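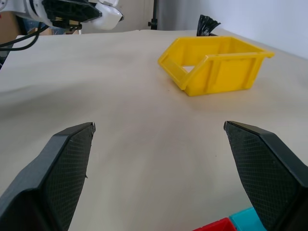 Tuesday at Cordeiro, Prirnbridge

We went to see the Tomar kit, a bench package sold to small packing firms. It comes as arms, black two-finger grippers and software, and the demo used coloured plastic bins on a covered table. The finger pads have a diamond crosshatch pattern. Cordeiro offers it on hire, with a minimum term of 30 days, and fitting takes 10 working days from order.

The session ran for 100 minutes including questions. Spare pads are sold separately and we have asked for a price. Our Prultville site would need 19 metres of bench cleared first.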